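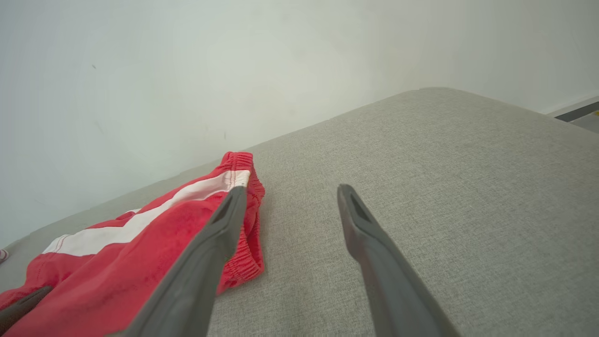

Gym shorts (most people I know just say "shorts") are short, loose pants made for running, ball games and lying around the house. I started the Toltus clothing pages with them, and they're still my favorite entry!

The waistband is the part I could talk about all day. It's elastic run through a fabric channel, and it gathers the cloth into those tight little ruffles when nobody's wearing it. A stripe is common too, usually white on a strong color like red.
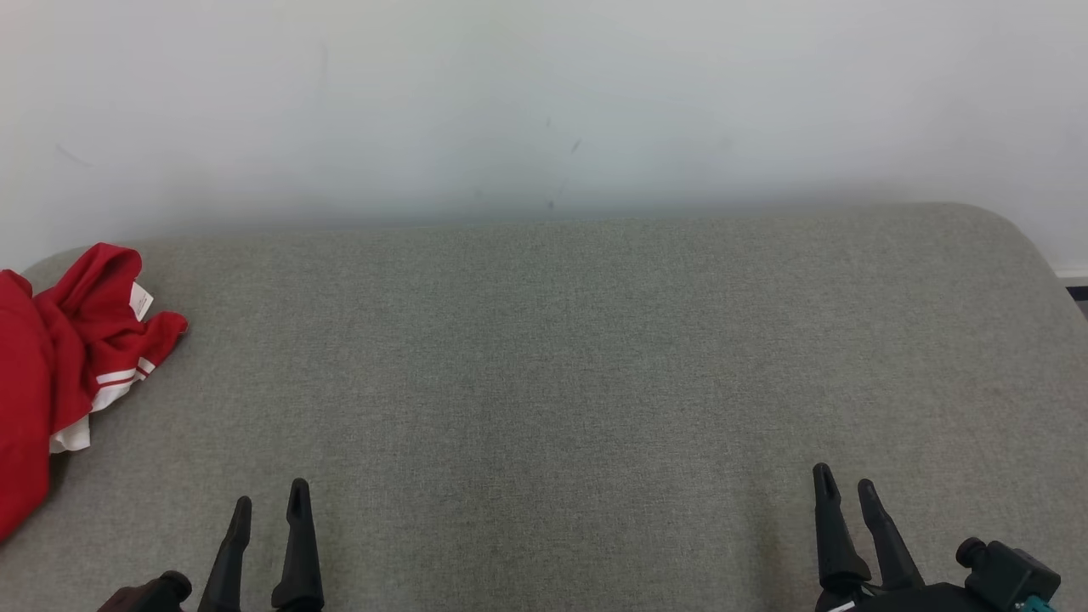
Sportswear in a bright red is easy to spot on gray upholstery, so I fold mine there before it goes in the drawer. Lay the piece flat, smooth out the creases, fold it in half lengthwise and bring the bottom up to the top. In Prosirham they roll everything instead, and the Limton sports club, with 200 sets to store, does it that way too. Care labels generally ask for a cool wash, inside out.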